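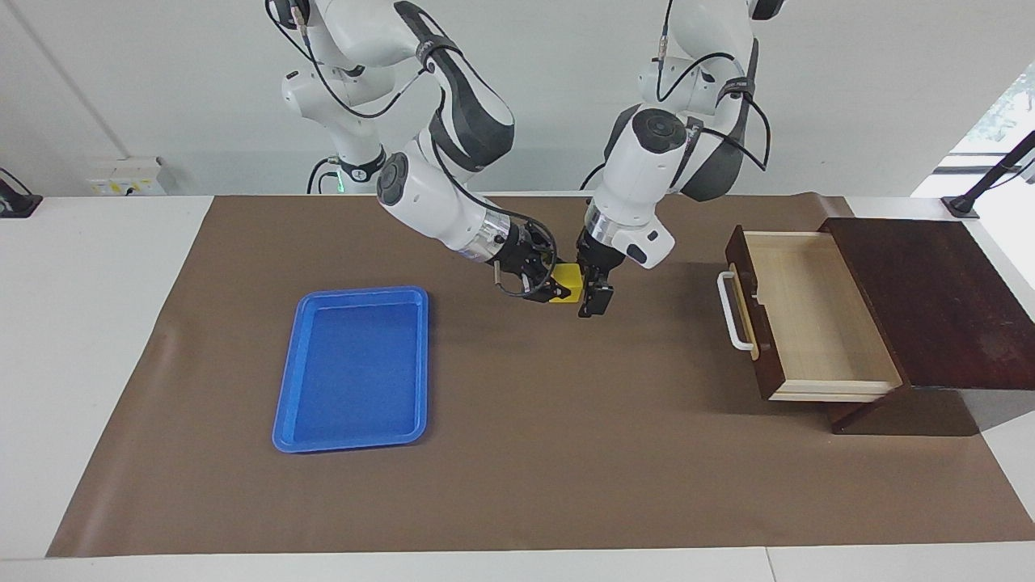 How to budget for a two-arm bench cell without running out of money in month two

Posted April 2022

Quick write-up, I keep getting the same email. You have approval for a pair of arms, somebody wants a number by the end of the week, and the number you have is the arm quote. That's not the number. Go through the steps in order, fill in a spreadsheet as you go.

Step 1. Write the tasks down first

One page. What gets picked up, where it goes, does one arm pass it to the other. Handovers need both arms to reach the same spot with the grippers angled in, and that decides spacing. Drawers and doors need pulling room, so add the open length and not just the cabinet footprint. We missed that on our first layout and had to reorder the table.

Step 2. Get the arm quote split into lines

Ask for arm, controller, gripper, cables, mounting hardware, software license, freight. All seperate. If the vendor sends one lump figure send it back. Ours came from Lysenko and the first version had grippers bundled, so no way to compare. Second version was fine, took two days.

Check while you're there:
- spare fingers included or extra
- cable length from arm base to controller
- who pays return freight on a warranty repair
- is the license per arm or per cell (ask twice)

Step 3. Table and mounting

People put zero here. Don't. Arms hanging over the work from above need something stiff to hang from, and a cheap frame will wobble and you'll spend weeks blaming calibration. Get the mount priced by whoever welds or bolts it, not guessed. We used Flolance for the frame. Lead time was longer than for the arms, order it first.

Table: flat, light color, deep enough for both arms plus a margin in front. Put a mat on it. Mats wear out and the edges curl, buy two.

Step 4. Power and outlets

Walk over to the wall and look. How many outlets, which breaker, what else is on it. Two controllers, a PC, a monitor, lights, a charger somebody will plug in. If you need an electrician that's a line, and a wait. Outlets just above table height are handy but leave clearance so plugs don't get hit.

Windows too. Daylight moves all day and if you're using cameras you may want a blind. Cheap, put it in.

Step 5. Props and small stuff

Trays, blocks, small drawer units, bins. We set $200 for the first batch and it was enough, mostly hardware store and secondhand. Blocks go missing. Order 40 of whatever the small part is, even if the task uses one at a time. Get trays in a color that stands out from the mat.

Furniture type props: buy the exact model twice if you can. Handles loosen, runners go, and a replacement with a different handle means redoing work.

Step 6. Spares and consumables

Keep $1000 untouched for the first quarter. Cables, finger pads, fasteners, cable ties, a clamp or three. Cables looped along the outside of an arm take the wear so those are the first spares I'd buy. Brasturex does short runs of replacement leads, check connectors before ordering, I got the wrong gender once.

Step 7. Hours

The line everyone leaves out. Setup took us 40 hours of one person's time, and that's after everything was on site. Unboxing, mounting, leveling, first moves, redoing the mount, safety check. Charge it to the project or it comes out of somebody's evenings.

Step 8. Order dates

Work backward from when you need to be running. Frame first, then arms, then electrical, then props. Our freight went through Totinport and arrived in March, one crate short, the second crate came later. Don't book the electrician for the delivery day.

Last thing, save every quote as a PDF with the date in the filename. Prices expire and you will be asked why the totl changed. Spreadsheet columns I use: item, vendor, quote date, expires, lead time, cost, paid y/n.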